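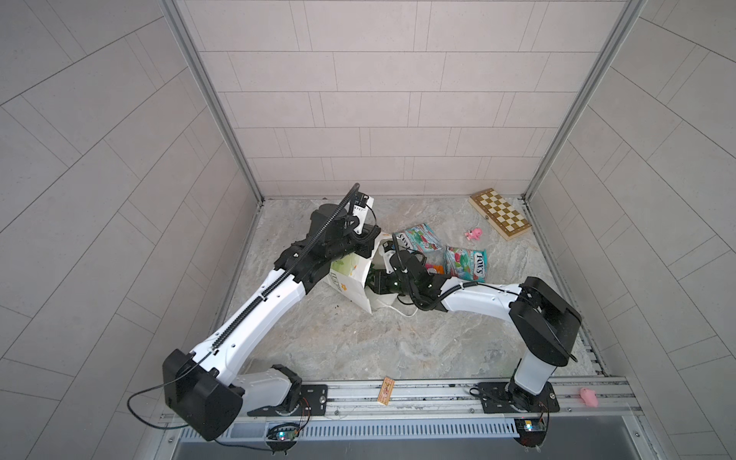 Vormachen (Robotik)

Vormachen, auch Programmieren durch Demonstration oder Lernen aus Demonstration. Sammelbegriff für Verfahren, bei denen ein Mensch den Roboter durch eine Aufgabe führt, von Hand oder per Fernsteuerung. Aufgezeichnet werden Gelenkwinkel, Greiferstellung, meist auch Kamerabilder. Daraus wird später ein Bewegungsmodell gelernt.

Verfahren

Zwei Grundformen. Beim Handführen fasst der Bediener den Arm selbst an, Motoren nachgiebig geschaltet. Einfach, aber die Hände sind oft mit im Kamerabild. Bei der Fernsteuerung bewegt der Bediener ein Eingabegerät, der Arm folgt. Verbreitet sind baugleiche oder verkleinerte Führungsarme, daneben Datenbrille mit Handgriffen, seltener Joystick. Kraftrückmeldung fehlt bei einfachen Anlagen ganz.

Zweiarmige Aufgaben

Gelten als schwierig. Tüten, Beutel, Stoff: das Material gibt nach, und beide Greifer müssen aufeinander abgestimmt werden. Typische Übung ist das Ein- und Ausräumen einer Papiertüte. Harte Gegenstände wie ein Schachbrett verlangen dagegen vor allem den richtigen Ansatzpunkt.

Kameras

Üblich ist eine feste Kamera über oder neben der Arbeitsfläche, dazu je eine am Handgelenk. Letztere zeigt den Bereich vor den Fingern, verliert aber schnell den Überblick wenn ein großer Gegenstand nah davor liegt. 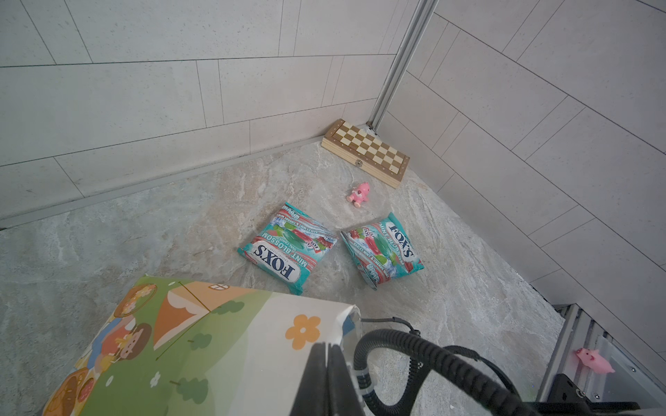

Blick vom Handgelenk: Greifer vorn, dahinter zwei Bonbontüten, Spielzeugschwein und Schachbrett.

Umfang und Qualität

Beispiel Rimby, eine Sammlung von Haushaltsaufgaben der Firma Cellton: 620 Durchgänge, zwei Bediener. Aufgenommen in Trirthorpe. Durchgänge mit mehr als fünf Sekunden Stillstand wurden verworfen. Fehlgriffe mit anschließender Korrektur blieben drin, teils ausdrücklich gewünscht, da das Modell sonst keine Korrekturen lernt.

Kritik

Hoher Zeitaufwand. Stil des Bedieners färbt ab. Übertragung auf andere Arme nur eingeschränkt möglch, siehe auch Rissanen-Verfahren.

Siehe auch: Teleoperation, Nachahmungslernen, Greifplanung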